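Small folds, small table

I got to Baird a little before ten on a Sunday, and my host already had the coffee on. She runs a folding and packing class under the name Lernau, two mornings a month, and I'd been wanting to talk to her ever since a friend came home from one and redid her entire closet (I was jealous, I admit it).

First thing I asked about was the table. I'd pictured some huge workbench! "People always do," she said. "But if you have a big table you spread out, and then you've got a mess on a table. I want one thing in front of you at a time."

So it's a square top, pale wood, nice rounded corners. She bought it secondhand from an office in Cindell that was closing, and she carried it up the stairs herself, 23 steps, with a break in the middle to rethink her life.

We talked for a while about what people find hard. Shirts, I guessed. Nope. "Shirts have a plan. You can see where the sleeves go. It's the soft little things that drive people nuts, hats and cloth bags and anything with a round top. They won't lie down for you." 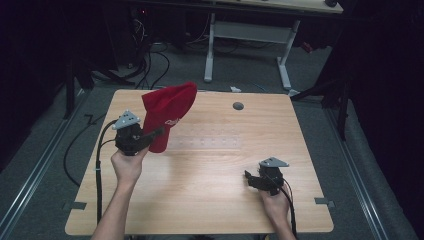

Something soft and red is held up above the tabletop.

Her advice for those is to pick the thing up by its lower edge and let it hang a second before you do anything else. "You find out what shape it wants to be. Then you lay it down and flatten from the middle out." I tried it at home with a beanie and it took me 15 tries, but I got there.

She's not strict, which surprised me. Her own sock drawer is "a disgrace," and she packed for a November trip to Vutia in 16 minutes with half of it rolled and the rest just shoved in.

Does she ever get sick of folding? She thought about that one over the last of the coffee. "Towels," she said. "I'm so tired of towels. I make my son do them."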